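Your Money This Month: Bond Ladders for Regular Savers

If you've been meaning to ask about bond ladders, you're in good company! The question has come up at every one of our evening meetings this season, first at the Betham library and then again in the Clondia room, where we ran so far past nine o'clock that they started turning the lights off. So this month's item is all ladders, start to finish, with a real worked set of figures from one of our own members' notebooks.

A bond ladder is a set of bonds (or CDs, if you like those better) that come due at different times. You split your money into equal parts and buy one rung for each year. When the first rung matures, you either spend the cash or use it to buy a new rung at the far end. Then you do it again the next year, and the next. I love how little there is to it. You can keep the whole plan on an index card.

The big appeal is that you don't have to guess where rates are going. People on television have been calling the next move in interest rates for as long as I've had a savings account, and they disagree with one another every single week. With a ladder, some of your money is always coming due fairly soon. If rates have gone up by then, great, you buy the new rung at the better yield. If they've gone down, your longer rungs are still paying what they paid when you bought them.

The member's ladder has 4 rungs, with $3,425 in each one. The first comes due in December and the others follow a year apart. All of it is in Treasuries, bought at auction and meant to be held until they mature. The December money is already spoken for (a new furnace), and that's a lovely use of a ladder, matching a rung to a bill you know is on its way.
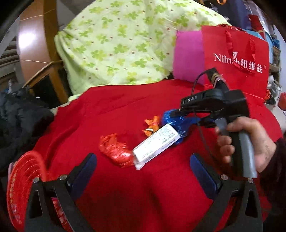
A gray-handled clamp tool and a crinkly blue bag.

Now for the part that trips people up, which is price. When rates rise, the market price of a bond you already own goes down, and that shows up on your brokerage statement in a way that can make your stomach drop. One reader wrote in last month quite upset over a bond fund that had lost value, and wanted to know if a ladder would have done the same. On paper, yes! The bonds inside the ladder would have been marked down too. But a Treasury held to its due date pays back its full face value, so the dip on the statement only turns into a loss if you have to sell early. A regular bond fund has no single due date of its own, and its share price just keeps moving with the market.

That doesn't make funds a bad choice. They're easier to buy in small amounts, they reinvest the interest for you, and if you hold corporate bonds a fund spreads the risk across hundreds of companies. I keep some of my own savings in one and sleep fine. I'd simply think about when you need the money. Tuition, a roof, the first few years of retirement - those have dates on them, and a ladder fits them nicely.

A few things to check before you buy. Look for the word "callable" in the listing. A callable bond can be paid off early by the issuer, usually right when rates have dropped and you'd most like to keep it, and that leaves a hole in your ladder. Check what your broker charges on bonds bought from other investors, as the cost is often tucked into the price. And remember taxes: interest on Treasuries is taxed by the federal government but free from state income tax, while CD interest is normally taxed by both.

Inflation is the other thing to keep an eye on. A fixed payment buys less each year if prices climb, and a long ladder feels that more than a short one. Some members mix in a rung or two of inflation-protected Treasuries, and we'll get into how those work next month because they deserve a full page.

The Fladomel branch of the club has put together a blank ladder worksheet, and it's terrific, with space for the due date, the yield and what each rung is for. We printed 40 copies and there are still plenty left at the front table. The Lazaridis study group is also starting over from chapter 3 of the bond workbook, so it's a good time to join if you dropped out over the summer. Bring a pencil and your latest statement, and cover up the account numbers first.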